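Moving in at Trevcombe, May

We've got the keys! The fridge bill came to 1,658 and I'm still wincing, but the rest has been mostly elbow grease and a lot of tea. 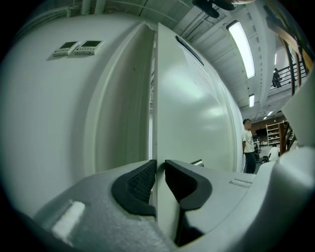
White doors, two little display panels side by side. I've read 16 pages of the manual so far.

Next job is the floors, and I can't wait to get a big rug down (the one I fancy is 170 from Stirora, cheeky but lovely). The way through to the bright room is my favourite bit of the whole place.

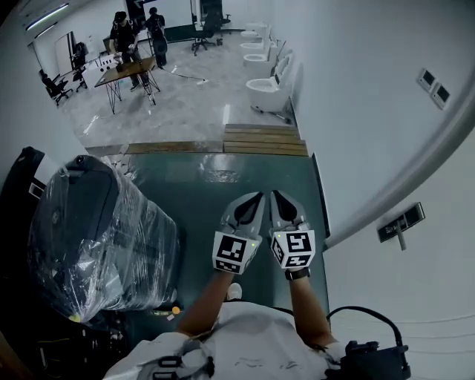 Maplebee wrote to say felt pads under everything before you shift it, especially on a shiny floor, and do the heavy stuff first while you've still got the energy. Pads are on the list!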